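Bandine Hand Gripper, ridged pads

I've had the Bandine for 20 days now, swapping back and forth with my old Trestance, and I keep reaching for this one. The two fingers close evenly and the navy pads have a fine ridge that I really like - way nicer than the smooth ones I had before!
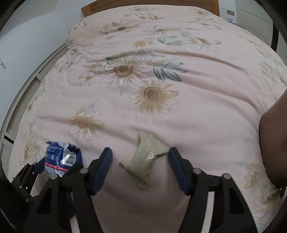
2 min read

Crumpled plastic on soft bedding is my favorite test (thin, slippery, and the duvet gives when you push). Come in low and squeeze slowly. The Trestance tends to pinch up fabric too, so I'd give the Bandine an 8 and the Trestance a 7.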